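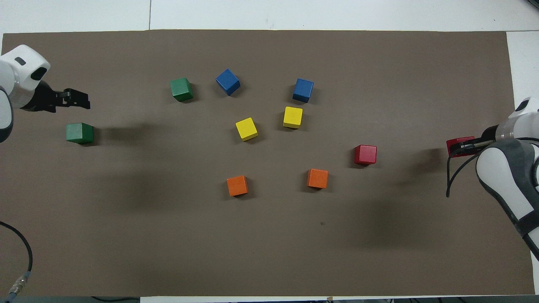
The block sets took up most of the fall, and most of this report. When we applied to the Shirima fund we promised wooden play materials for under-sixes in the Handico playrooms, and we described the work as "simple." The blocks are cubes, so the shape gave us no trouble. The color did. We wanted a painted finish thin enough that a child can still see the wood is wood, and the grain now shows through on the green, blue, yellow, red and orange alike. The matte surface was a choice too. Glossy samples looked wonderful until they met a three-year-old's sleeve.

Progress against the plan, to 31 December 2022

Sets. We committed to 200 sets and have finished all but 32. The shortfall is orange. Our first batch of orange paint dried to a shade one parent compared to canned soup, and we repainted rather than defend it. The remaining sets are sanded and waiting for a second coat. They will go out with the next van.

Playrooms. Sets are in use at 6 sites, as planned. The Grurnura site opened in September with a leaking skylight and no shelves, so its blocks lived in a bathtub (unplumbed) for a while. Shelves are now up. The children have asked for the bathtub back, and the site lead is considering it.

Table coverings. This was not in the original budget and we would like it to be. We now lay a big sheet of brown-gray paper over the white tables before the blocks come out. It keeps them quieter, which the staff at every site mentioned before they mentioned anything about learning. Older children draw roads and parking lots on it between the cubes, and the sheet goes home with whoever wins the argument. We are using up roughly one roll per site per month.

Sorting cards. The cards from Zorkatero arrived on time and in the wrong language. The replacements were correct and late. Staff used the blank backs in the meantime and several prefer them.

Money

We have spent the full materials line and a little of the travel line. We request permission to move 1000 dollars from travel to materials to pay for paper and the orange repaint. The travel line was drawn up when we thought we would be visiting the paint supplier in person. After several phone calls, both sides agreed this was unnecessary.

What we would do differently

Order one test block in each color before ordering paint for all of them. Ask about the skylight. Pack each set in a cloth bag with a drawstring, as the cardboard boxes have mostly become hats.

Next period

Finish and deliver the outstanding sets, hold the staff workshop on building and sorting games that was postponed for the skylight, and collect the feedback forms. So far we have forms back from two sites. One of them has been colored in, very thoroughly, in orange.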